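Search this site
Enter keyword
Go

Merrick opens second paper bag and wrap line at Surthorpe

Packaging supplier adds 40 jobs and brings kraft paper converting under one roof 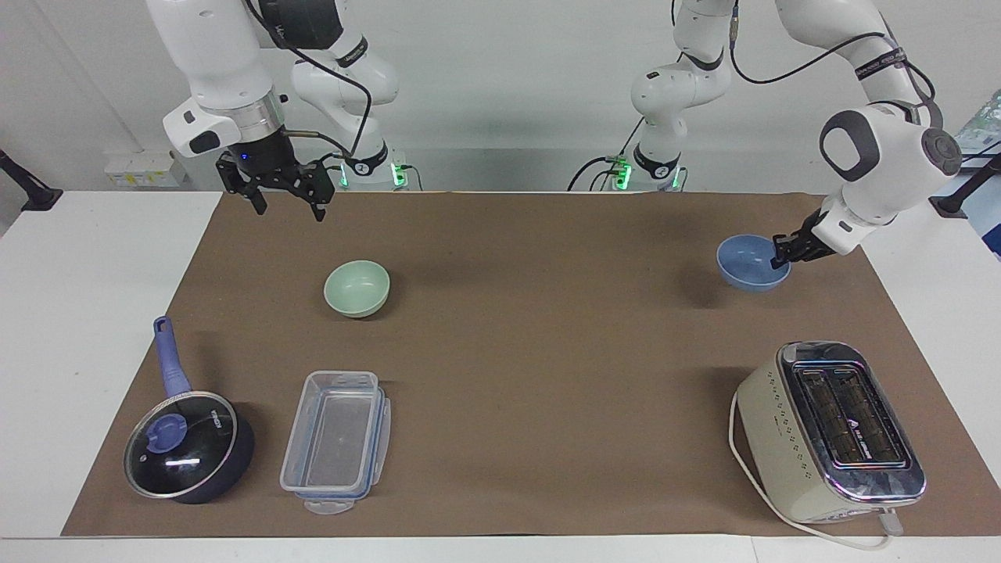 Merrick, the family-owned packaging supplier, has opened a second production line at its Surthorpe site, allowing it to cut, fold and print brown kraft paper for small shops, bakeries and mail order firms across the north and east of England.

The line started running in July and has created 40 jobs, most of them filled by people living within a short drive of the works. It takes the number of paper converting staff at Surthorpe past the total at the company's older Trenov site for the first time.

Until now Merrick bought in most of its flat sheets ready cut and sold them on in mixed packs. Customers who wanted an unusual size, or their name printed along one edge, had to order well ahead and take a full pallet. The new line will let them order from 50 packs upwards in any of the standard weights. Orders placed before 2pm will be confirmed the same afternoon, and stock sizes will leave the warehouse within 48 hours.

Vaughan Faulkner, managing director of Merrick, said: "Small customers have been asking us for shorter runs for years and we have had to turn a lot of them away. A bakery with two shops can't store a pallet of paper in the back room. We can now sell them what they will use in a month or two, at a price that makes sense for both sides."

The company supplies more than 2,000 trade customers. The largest group is independent food shops, followed by florists and gift shops. Demand for plain brown wrap has grown steadily, while sales of coated and laminated paper have fallen in each of the past few years. Merrick stopped taking new orders for laminated bags last winter and will run down what stock remains at Trenov.

All kraft paper used at Surthorpe is uncoated and can go into household paper recycling if it is clean and dry. Offcuts from the line are baled on site and returned to the mill. Wider strips are kept back and shredded for use as box filling, sold under the existing Sornov name in small and large bags.

Pin-yu Tse, who joined the company as operations manager to plan the new line, said: "The building was a furniture store before we took it on, so the floor and the loading doors were already what we needed. Most of the work was in the roof and the power supply. We moved the print unit over from Trenov in one weekend and customers did not miss any deliveries."

Trenov will carry on making tape, labels and postal tubes. There are no job losses at either site, and staff who wished to move to Surthorpe were offered the chance to do so before the new posts were advertised. A minibus runs between the two sites at the start and end of the early shift.

Sample packs of the new sheet sizes are free to trade customers and can be requested from the sales office or through an account manager. Each pack holds one sheet of every weight, a print sample and a price list. Existing account numbers, discounts and payment terms stay the same. Customers who collect their own orders should note that the Surthorpe trade counter is reached from the rear yard and closes at 4.30pm.

Notes to editors

Merrick makes and supplies paper packaging, tape and labels to trade customers in the UK. It has sites at Surthorpe and Trenov. Interviews with Vaughan Faulkner and Pin-yu Tse can be arranged through the press office.

Contact the press office | Copyright Merrick. All rights reserved. | Back to top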